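We use cookies to remember what is in your basket and to find out which pages people leave fastest. Carry on reading and we'll assume you don't mind. OK / Tell me more

Relletti White Sorting Board, Long
Product code 3258

A long white board for laying small parts on. We could leave it there, but the last catalogue did and we had a lot of phone calls.

The Relletti is for anyone who takes things to bits and would like to put them back together in the same order. Lay it flat on the table, end towards you, and set the parts out along it as they come off. White is a dull colour for a board and a very good one for finding a screw. We did sell a grey version one December. Most of those came back, several with the customer's parts still on them.

It has no compartments. People ask for compartments, and then they own a part slightly bigger than the compartment. If you can't do without, the Podadum tray (code 1045) has plenty, in a range of sizes that will nearly suit you.

Size: 700 mm on the long side
Colour: white
Edges: plain, no lip
Feet: none, it lies flat
Supplied with: the board

On the missing lip: a lip stops parts rolling off and also stops you sliding them into your hand at the end of the job. We had to choose. If your work is mostly ball bearings, buy the Hinojosa dish and be happy.

Wipe it down with a damp cloth and washing-up liquid. Oil comes off if you get to it the same day. Marker pen comes off if it's the sort for whiteboards, so please read the pen before you label anything. Don't cut on it. It will let you, and you'll be looking at the line for years.

A dark table underneath makes the edge of the board easy to see, which matters more than you'd think when the lights are low or somebody has chosen coloured ones. 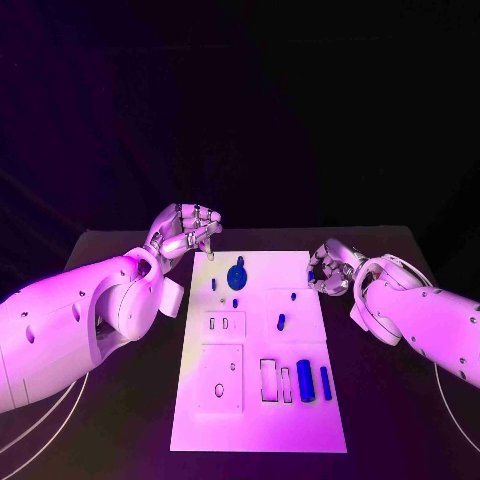
Leave yourself elbow room on both sides. The board is happiest in the middle of the table, where you can get at it from the left and the right, and least happy next to a mug. For long jobs we suggest starting at the far end and working back towards yourself, so your sleeve isn't travelling over what you've already laid out.

Goes with: Urkeck parts tweezers, bent tip (code 2447). Also sold straight, for people with straighter problems.

Returns are accepted if the board is clean and empty. Please check the empty bit.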